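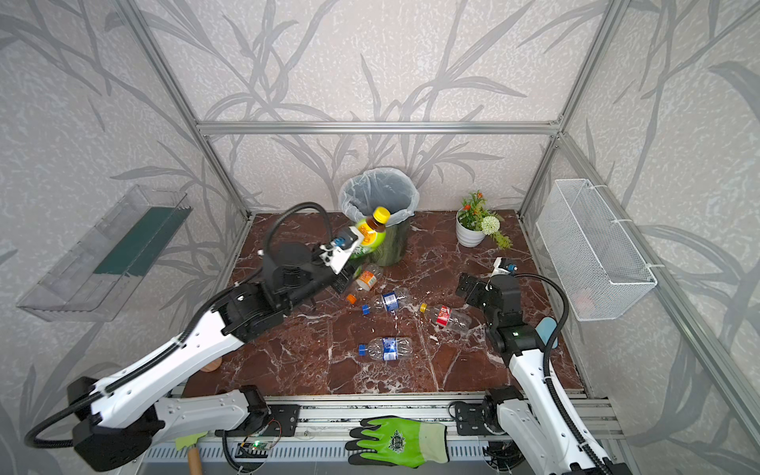
**Unit 4 / Household Waste: Handout B**

# Sorting and binning empty drink bottles

Read before the March session. Leonor Loureiro teaches the first half, Kálmán Kozma the second.

## Terms for this unit

- **Body** – the clear or tinted part of the bottle. On most drink bottles it is PET.
- **Closure** – the cap plus the ring left on the neck after opening. Usually polyethylene or polypropylene.
- **Label** – paper or film, glued or shrunk on.
- **Liner** – the bag inside the can. Ours are translucent white, so the contents can be checked without untying.

Cap color says very little about the plastic. Yellow, orange and blue caps can all be the same material, and two bottles with blue caps may come from different bottlers. Sort by the body and the code on the base.

## Clearing a table of empties

1. Put the can at the back of the table, lined, with the bag folded over the rim.
2. Check that each bottle is empty. A 500 ml bottle with a mouthful left in it will wet everything below it.
3. Take the bottles one at a time. Bottles lying on their sides roll when bumped, so start with the ones closest to the can.
4. Grip around the body and lift clear of the rim before letting go.
5. Leave the cap on unless your local program says otherwise. The Ekness program wants caps on. Sowerby still asks for them in a separate bag.
6. When the table is clear, wipe it. Marble shows sugar rings once they dry.

Crushing is optional at this stage. A crushed bottle takes less room but is harder to identify later, and in Unit 5 we need the labels readable.

## Worked problem

A class at Kidell fills bags of 40 bottles each. It collects 178 bottles in a month. How many full bags is that, and how many bottles are left over?

178 ÷ 40 = 4, remainder 18. Four full bags and 18 loose bottles.

Now suppose 19 of the 178 are rejected for liquid inside. That leaves 159, or three full bags and 39 loose. A small number of wet bottles can cost a whole bag – this comes up again in the section on contamination.

## For next time

- Bring one empty bottle from home, label on.
- Write down the code on the base and what the cap feels like compared with the body (stiffer, softer, the same).
- Read the first chapter of the Lidico booklet. Natália Vilela has the spare copies.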